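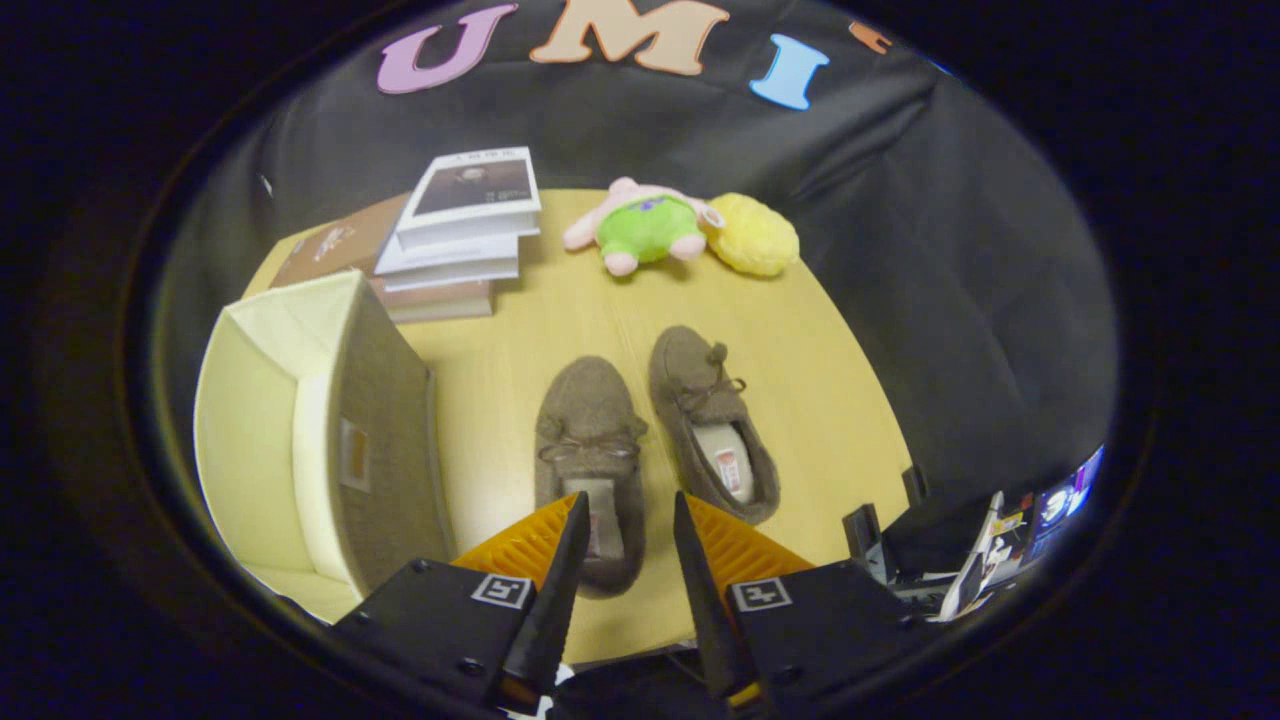 Last modified: June, 4:40 pm

4. Collecting the Demonstrations

4.1 Setup

All demonstrations in the Plistier set were recorded by people holding the gripper in one hand and doing the task directly. No arm was used at this stage. The camera is fixed to the body of the gripper and looks out past the fingers, and its wide lens gives the round picture seen in Figure 3. Both fingers carry an orange ribbed pad, and a square black-and-white marker is mounted on the black part of each finger assembly. We read the opening of the jaws from the distance between the two markers. When a marker was hidden for a short stretch, the width was filled in from the readings before and after. When the gap was longer than half a second the recording was dropped.

The table stood in front of a black backdrop for the sessions reported in this section. We had first recorded against the bare room at Ostwood, and the tracking was good enough, but people walking behind the table ended up in the training images. We hung the backdrop and put foam letters on it. The letters give the tracker some fixed points to hold on to when the gripper is tilted up and little of the table is in view. Plain black cloth did poorly in that position.

4.2 The tidying task

The task, which we call Lulunico in the tables, is to clear loose household things from the table into an open fabric bin. The operator picks up one thing, carries it over the rim, lets go, and returns to a point above the table before starting on the next. One recording covers one object. A pair of slippers is treated as two objects and gives two recordings.

Figure 3 (first panel) has a pair of brown slippers on the table, with the open jaws on either side of the heel of the left one. We asked operators to take slippers by the heel. Early on they were free to choose, and most of them pinched the upper near the toe, where the soft material folded and the slipper swung on the way to the bin. The policy trained on those early recordings copied the pinch and dropped the slipper often. After the change to the heel we recorded the slipper part again from scratch and did not mix the two sets.

Books and soft toys stay on the table in many of the recordings even when they are not the thing being moved. They were left there on purpose. A policy that has only seen a single object on a clean table tends to go for whatever stands out most, and we wanted examples in which something bright is close by and is left alone. The target is set by a short text label attached to the recording, for instance "left slipper" or "white block".

The second panel of Figure 3 comes from the same place with a different arrangement. A white foam block lies on the tabletop between the two fingers, directly in front of the bin, and a flat brown box and a stack of white books are further back. Blocks placed this near the bin were hard for the operators. The approach is short, the bin wall takes up much of the view, and the wrist has to turn before the lift to get over the rim.

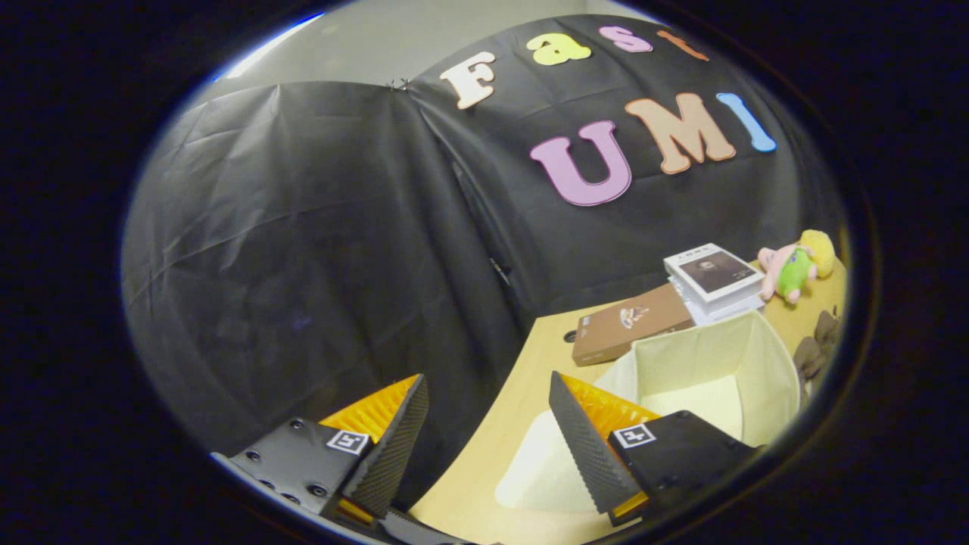

Operators were told to slow down in these cases and to lift straight up before moving forward. Bumping the bin was allowed if the bin stayed upright. We kept such recordings in the set, and Section 6 compares training with and without them.

4.3 Placement of objects

Before each recording the object was moved by hand to a new spot. We tried a printed grid for this at first, with a cell drawn at random, and gave it up after one afternoon. The operators found it slow, and the grid lines were visible to the camera. From then on the operator looked away, put the object down, and turned it by any amount. The bin was moved once per block of recordings and otherwise left where it was.

The resulting spread is uneven. Positions close to the near edge of the table are more common than positions at the back, and right-handed operators left more objects on the right. We did not correct for this during collection. In training, recordings from the back of the table are drawn twice as often.

4.4 Size of the set and checks

The set has 1163 recordings of 57 objects, made by 9 operators. Sorting was done by Serena Serra, who watched each recording at double speed and marked it as kept, repeated or dropped. Dropped recordings were mostly tracking failures during quick turns of the wrist, plus a smaller group in which the operator's free hand came into view. It took more than 55 hours to go through everything, which was longer than the collection itself.

The sorting rules are given with the Tedesco scripts. They are short, and we suggest agreeing on them before the first session. Ours were written down partway through, and the earliest recordings had to be checked a second time.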